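Mowat Rooms: Wall and Surface Condition Notes

README for version 2 of the notes

What this is

Mowat Rooms is a collection of short written notes on the condition of painted walls and work surfaces in shared workrooms. It holds 364 notes covering 30 rooms. Each note deals with one stretch of wall and whatever bench, table or shelf stands against it.

The collection was put together for people who plan repainting and want to see how other people write down wear. It was first compiled in September and is kept by the Perard building records group.

What is in a note

Each note is a plain text file with these fields:

room – a short code, the same for every note from that room
wall_color – everyday color words, such as "pale teal-green" or "off-white"
surface – the color of the table or bench top, and its material if known
marks – specks, scuffs, streaks, smudges, chips, stains
fittings – sockets, switches, hooks, pipes
remarks – free text, up to 300 characters

Fields that could not be filled in are left blank. A blank does not mean that nothing was there.

How marks are described

Use "speck" or "fleck" for a small spot, "scuff" for a rubbed line, and "streak" for a long faint band. "Smudge" is for anything soft-edged. Do not guess at causes. An earlier draft let people write "chair damage" or "water", and two people looking at the same wall often disagreed.

Uneven tone is recorded under remarks. Light falling on a wall can look the same as patchy paint, so tone alone is never entered as a mark.

Sources

Most notes were written standing in the room. The older ones were copied from Pollik inspection sheets, where the wording is shorter and fittings were often skipped. Those files have "P" at the start of the file name.

Sample entry

wall_color: pale teal-green
surface: black tabletop, material blank
marks: small white speck on the left; tiny white fleck near the center; faint dark horizontal scuffs on the right; broad faint streaks and smudges across the middle, more on the left
fittings: light grey socket panel, upper left
remarks: Paint smooth. Tone brighter toward the center, darker toward the left and lower edges.
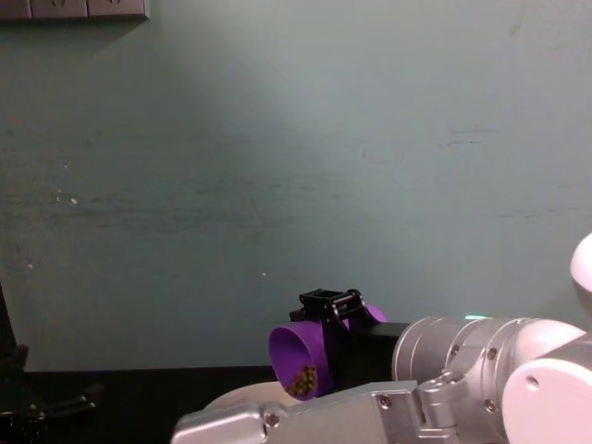 Known problems

Color words vary between writers. "Teal-green" and "sea green" may be the same paint.

Room codes were changed once, when the files moved to Flidelico. The old codes are in codes_old.txt – eleven of them have no match.

Changes

Version 2 added the fittings field and removed the cause field.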